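Teaching a Robot Arm to Help Around the Kitchen
Final Project Report, Skonlow Team
Submitted December 5, 2018

Introduction

When our group first sat down to pick a project, we had a long list of ideas and most of them were much too big. We wanted a robot that could cook breakfast, then one that could set a table, and then for a few days we were quite serious about pancakes. In the end our advisor asked us a very helpful question, which was what single motion we would be proud to show at the end of the semester. We went home and thought it over, and we came back with lids. So many things in a kitchen have a lid or a door on a hinge, and a helper that can't open them is not going to be much help to anybody.

Our project, which we named Rennie after the cafe where we had our first meeting, set out to make a robot arm find the handle of a hinged lid on a countertop appliance, take hold of it, and raise the lid all the way without dragging the appliance across the counter. We worked in a real home kitchen for as much of the project as we could. The lab bench is a lovely place to test things, but it is flat and bright and has nothing on it, and kitchens are not like that at all.

Background

The arm was already on its base when we started, and the two classes before ours had left us very good notes (thank you to both of them!). Our part was the software. We wrote the planner, which we call Nisau, and it sits on top of the motion library from the Rirnix course kit. Nisau takes in where the handle is and where the hinge is, and from those two facts it works out the curve the gripper has to follow. A lid moves in an arc, so if the gripper pulls straight up the whole appliance wants to come along for the ride. We learned this with a cardboard box and a paint stirrer taped to it, and we would recommend that setup to any team, as it cost us nothing and survived a great deal of abuse.

Getting the Kitchen Ready

We spent more of October on this part than we had planned. The counter is speckled granite, and our handle finder did not care for it one bit. It kept picking out dark flecks in the stone as if they were small parts of something. We tried laying down a plain mat, which worked beautifully, but after some discussion we took the mat away again. It felt like cheating, and besides, a person at home would not put down a mat for the robot. What we did in the end was tell the finder to ignore anything lying flat at counter height. This took one of us an entire weekend and came to fewer lines of code than the comment explaining it.

Reflections off the steel were the other trouble. The grill's top plate is glossy and dark with brushed steel around it, and the finder sometimes saw the edge of the steel as the handle. Dimming the room helped, so we did most of our runs that way.

The Approach Pose

Every run begins with what we call the approach pose. The arm comes in high and folds down at the forearm, so that the wrist points at the counter and the fingers hang straight over the lid. From there Nisau takes its last look at the handle before anything moves closer. We chose to come from above on account of the neighbors - with a toaster standing right behind the grill, there is not much room to swing in from the back, and a low approach from the side has to deal with the power cord. It is a slower way to begin, and the arm does a bit of extra traveling to get around to the front handle afterward, but we were all much calmer watching it.

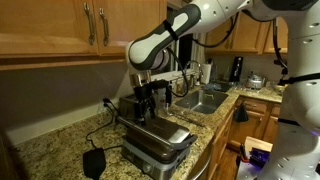 Running the Tests

We planned 36 runs and did every one of them, all with the grill unplugged and cold. Before each run we nudged the grill to a slightly different angle so that the arm could not simply repeat what it had done the time before. One person stayed by the stop button, one watched the screen, and the rest of us kept the log and tried hard not to offer advice. A run counted as good if the lid came fully open and the base stayed where we had put it.

The early runs were humbling. The fingers would close neatly on the handle and then the planner would have the hinge a little too far forward, so the lid came halfway up and stuck. We added a short pause partway through the arc where Nisau checks how hard it is pulling and corrects its guess about the hinge. After that change the motion looked so much more natural that we replayed the recording several times just for the pleasure of it. The later runs went well for the most part, and the ones that failed nearly always failed at the handle finder and very seldom at the lift.

Cables gave us their own share of bother. They loop down beside the gripper, and in certain wrist positions they got between the sensor and the handle. We put a limit on how far the wrist may turn, and we wish we had thought of it in the first week.

What We Would Do Next

We would love to try a lid with a latch, and after that an oven door, which swings down and is a good deal heavier. The handle finder also needs to work with the lights fully on, as most people like to see what they are cooking. The code and the complete run log are in the Skonlow folder on the class drive, and the notes on the wrist limit are in the file called READ THIS FIRST, which we hope next year's team will do.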